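¿Por qué una canción te da ganas de moverte?

Casi toda la música tiene un pulso, aunque no siempre haya un tambor que lo marque. En esta página vamos a ver qué es, en qué se diferencia del ritmo y cómo lo usan los grupos cuando tocan juntos.
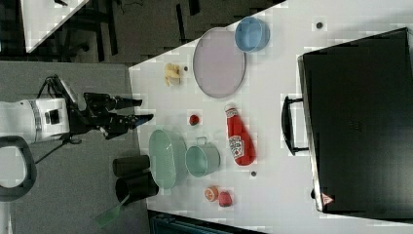
Empieza por buscarte el pulso en la muñeca. Notas unos golpecitos que se repiten, todos separados por el mismo tiempo más o menos. El pulso de la música funciona igual: son golpes regulares, como los pasos de alguien que camina sin prisa. Cuando das palmas en un concierto y todo el público coincide, estáis marcando el pulso.

El pulso puede ser rápido o lento. A esa velocidad se le llama tempo y se mide en golpes por minuto. Una canción con un tempo de 82 va tranquila, buena para cantar mientras caminas. Si la misma canción se toca al doble de velocidad, parece otra, aunque no se haya cambiado ni una nota. Para no equivocarse, los músicos usan un aparato llamado metrónomo, que hace tic, tic, tic siempre igual. Antes eran de cuerda y tenían una varilla que iba de un lado a otro. Hoy mucha gente lo lleva en el teléfono.

El pulso y el ritmo no son lo mismo

Mucha gente los confunde, también los mayores. El pulso es siempre regular. El ritmo, en cambio, mezcla sonidos largos, sonidos cortos y silencios.

Prueba esto: camina por la habitación a paso constante y canta «Cumpleaños feliz». Tus pies llevan el pulso. Tu voz lleva el ritmo, porque hay sílabas que duran más que otras. Ahora quédate quieto y da una palmada por cada sílaba. Lo que suena con las manos ya es el ritmo de la canción, y alguien podría reconocerla sin oír la melodía.

Los silencios también cuentan. Si en una canción todos paran de golpe y vuelven a entrar juntos, es porque han seguido contando por dentro durante la pausa.

Contar hasta cuatro

Los pulsos se agrupan. En la mayoría de las canciones que oyes en la radio van de cuatro en cuatro: UNO, dos, tres, cuatro, UNO, dos, tres, cuatro. El primero se siente un poco más fuerte. Cada grupo se llama compás. Por eso muchos grupos cuentan «un, dos, tres, cuatro» antes de arrancar: así todos saben a qué velocidad van a tocar y cuándo entran.

También hay compases de tres, como el del vals: UNO, dos, tres. Y otros más raros, de cinco o de siete, que al principio cuesta seguir con los pies.

¿Quién lleva el pulso en un grupo?

Casi siempre pensamos en la batería, y muchas veces es así. El bombo, que es el tambor grande del suelo, se toca con un pedal y suele sonar en los golpes uno y tres. La caja, más aguda y seca, contesta en el dos y en el cuatro. El bajo se apoya en el bombo, y los demás instrumentos se apoyan en los dos.

Nayara Quintana toca la batería en Paltum, un grupo de cuatro personas, y empezó a los 10 años golpeando los cojines del sofá. Cuenta que lo más difícil no fue tocar deprisa. «Lo difícil era tocar despacio sin correrme. Cuando me ponía nerviosa aceleraba, y el cantante se quedaba sin aire», explica. Todavía practica 17 minutos con el metrónomo antes de cada ensayo — siempre 17, por costumbre.

En una orquesta grande no suele haber batería. Allí el director marca los compases con los brazos, y los músicos miran la partitura con un ojo y al director con el otro. En un cuarteto de cuerda tampoco hay director: se guían por la respiración y por pequeños gestos de la cabeza.

Para probar en casa

Necesitas otra persona y una mesa. Una da golpes suaves con la palma, siempre iguales. La otra inventa un ritmo con los dedos encima de ese pulso. Después de un rato, cambiad los papeles. Si os perdéis, parad, contad hasta cuatro en voz alta y empezad otra vez.

Cuando os salga bien, probad a que el pulso desaparezca: quien lo lleva deja de golpear durante cuatro tiempos y luego vuelve. ¿Habéis entrado a la vez?

Palabras nuevas

Pulso: golpes regulares que se repiten.
Tempo: la velocidad del pulso.
Ritmo: la combinación de sonidos largos, cortos y silencios.
Compás: cada grupo de pulsos.

Comentarios (3)

Chiyo Imai
Lo he leído con mi clase de tercero. El ejercicio del silencio les encantó, aunque entraban todos antes de tiempo.

Junpei Shibata
¿Hay canciones que cambian de compás por la mitad? Mi hijo lo pregunta y no sé contestarle.

Haruna Kinoshita
Junpei, sí, hay muchas. Que pruebe a contar hasta cuatro mientras escucha, y cuando el UNO ya no caiga en el golpe fuerte puede que haya encontrado un cambio.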